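Mornora Home Trials
Pre-run safety checklist, arm and gripper, living room chores
Site: Osham flat, ground floor
Date: 2024-11-23
Filled in by: Carys Ifans
Second check: Alun Penry

Mark each line OK, FIX or N/A. Write a comment if the mark is anything other than OK. A run does not start with an open FIX in section 1 or 2.

1. Power and stop

1.1 Emergency stop within reach of the person supervising -- OK
1.2 Stop tested with arm moving, both directions -- OK
1.3 Cables clear of walkway -- FIX, then OK
Comment: Supply cable was lying across the kitchen doorway. Moved along the baseboard and taped. Alun rechecked.
1.4 Arm holds position when power is cut -- OK
Comment: Drops a little at the elbow before the brake catches. Same as in July. Still inside the limit.

2. Gripper

2.1 Fingers free of cracks and sharp edges -- OK
2.2 Fingers open and close fully with no load -- OK
2.3 Force limit set for soft furnishings -- FIX, then OK
Comment: Was still on the setting from the Elosach shop-floor job, where it sorts brackets into bins. That setting will pinch fabric and could pinch a hand. Changed before anything else was done. Please put the setting back to the soft one when you finish at Elosach, and write it on the tag.
2.4 Wrist camera tight on its mount, lens clean -- OK

3. Room

3.1 No children or pets in the room during the run -- OK
3.2 Breakable items moved out of reach of the arm -- OK
Comment: One lamp and two glasses moved to the hall.
3.3 Loose items on floor noted or removed -- OK
3.4 Upholstery checked by hand for pins, coins, pens -- OK
Comment: One pen found. Do this by hand every time. The arm can't feel down a seam.
3.5 Wall clearance set -- FIX, open at end of day
Comment: The clearance stops the fingers short of the wall, so anything tight against it gets left. If we reduce the clearance, a small error puts a fingertip into the plaster. Mingxuan Liao is looking at a slower approach for the last stretch. Until then the seam between upholstery and wall is a job for a person.

4. Chore readiness

This section was added after people kept asking if the machine can do the chore yet. Answer for this site only.

4.1 Pick up soft items from open floor -- Yes, supervised
Comment: 63 tries out of 100 finished with no help. Most of the misses were thin cloth lying flat.
4.2 Straighten a throw or blanket -- No
Comment: It can take hold of a corner. It doesn't know when to stop pulling.
4.3 Clear a seat so someone can sit down -- Yes, supervised
Comment: Slow. A person would be done before it reached the second item.
4.4 Clear items from edges and gaps -- No
Comment: See 3.5.
4.5 Leave running with no one in the room -- No
Comment: Not close. Don't let the tenant talk you into it.

5. After the run

5.1 Arm parked and power off -- OK
5.2 Upholstery checked for snags or marks -- OK
5.3 Moved items returned -- OK
Comment: Lamp is back. Glasses are in the kitchen cabinet, second shelf.
5.4 Log saved -- OK

Carried over to next visit: 3.5 wall clearance. Bring spare tape and the longer supply cable.
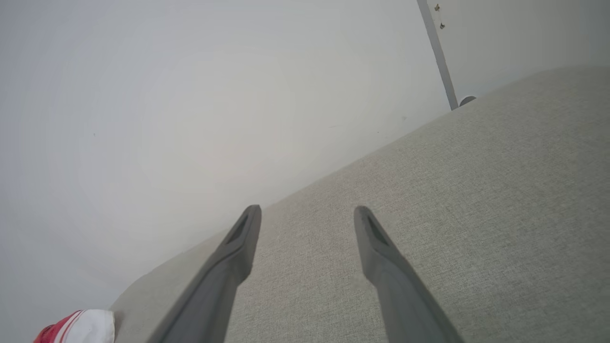

Eluned Eynon: I'd keep 4.4 at No even if the slower approach works. At the Ramanauskas site we got the arm close to the wall safely enough, but it took so long per pass that the family did the gaps themselves before it was finished. Can we add a line for time taken next to each chore? A Yes with no time beside it doesn't tell me much.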